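Prunthorpe Recap: Gideon Hollenstein Picks the Worst Possible Dinner

9/18/18

Welcome back to the Prunthorpe corner of the newsletter, where we watch rich people ruin meals so you can get on with your evening. Spoilers follow for everything through episode 776.

Gideon Hollenstein has been sitting on the paternity results for 32 episodes. He carried them through a flood, a hostage situation and his own engagement party, and on Monday's calendar that would count as a personality. This week he finally opened the envelope, over soup, in front of both of his fiancée's parents. The soup got more reaction shots than the parents did.

The results say the baby is a Rudetti. Which Rudetti is a matter the lab left open, and there are two candidates, one of whom is supposed to be in a coma. Viewers with long memories will recall that Carlo's coma has been flexible before. He signed a lease during the last one.

Over at the winery, Marguerite found the second will. It leaves 54 percent of the vineyard to a woman named Flarel, who has never been seen, mentioned or cast. My money is on the housekeeper. She has been dusting that same clock since the spring with real menace, and somebody in the writers' room must have plans for her.

Thulani Cele wrote in to ask whether the show has forgotten about Dr. Voss, last spotted walking into a boathouse right before it blew up. No body, no funeral, and his name is still in the opening credits — so start practicing your surprised face.

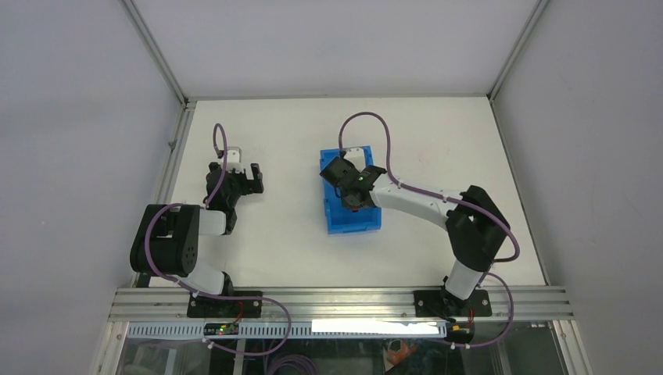 I would put his return somewhere in October, probably in the middle of the wedding, and probably with a beard. Prunthorpe men come back from the dead with beards. The women come back with a twin.

As for next week, Gideon moves into the guest house, Marguerite burns the will in a fireplace that we all know doesn't draw properly, and the Rudetti brothers have a talk on the pier. Over the years that pier has claimed a judge, a priest and a very nice dog. Wear shoes you can swim in, boys.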